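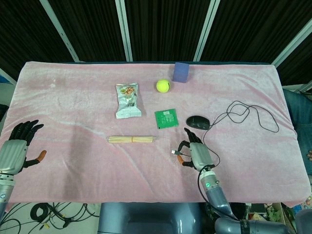

4.2 Tabletop collection

Figure 3. Start of a trial at the Stundale site, with six objects on a soft blanket and both hands at the near edge.

The Tranitier set holds 3,096 trials, recorded with 17 operators. Each trial begins from a new layout. The cloth was chosen because its creases change how flat items, such as the circuit board, sit under the fingers. Thin or flexible objects (the skewer bundle, the mouse cable) were scored separately from the foam cube and the ball. An attempt was stopped after 10 seconds without contact and marked as failed.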